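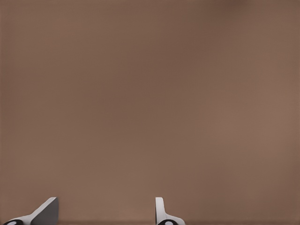 Brown surface, rendered.

Search this repository Go

# Eltska USB pair measurements

Impedance readings for USB differential pairs on 2 board revisions, both made by Clernden to the same stackup. The target was 90 ohms. The fab's calculator said we'd hit it, and I don't put much faith in calculators, so we measured.

## What's in it

- `revA/` - TDR sweeps, no ground stitching near the connector
- `revB/` - same traces, stitching vias added
- `notes.txt` - probe setup, worth reading first

Rev A peaks at 105 ohms at the connector pads. Rev B looks better, but the probe was re-landed between runs, and I wouldn't credit the vias with all of it. 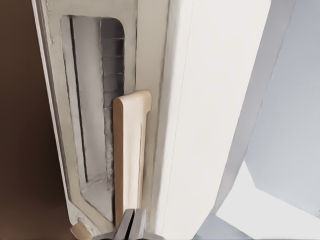
Nurmi thinks the peak is mostly the launch, and that de-embedding the fixture would shrink it on both revisions. Could be. The Plusteo fixture file we were given doesn't match our cable length, so I left the raw sweeps alone.

## Limits

One fab, one laminate batch, one instrument. Please don't quote this as proof that stitching fixes anything. Single-ended 50 ohm coupons are included only as a sanity check.
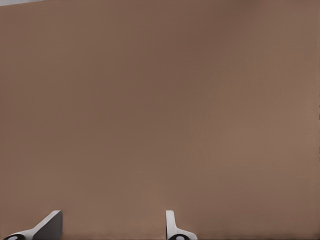 Vol. 2, p. 50

Files are plain CSV, time in picoseconds. Reuse is fine with credit.

Comments

**tracewidth_ok:** Did you check the etched width? Ours came back narrow.

**mux_pat:** Rev A plots fine, rev B is missing a header row.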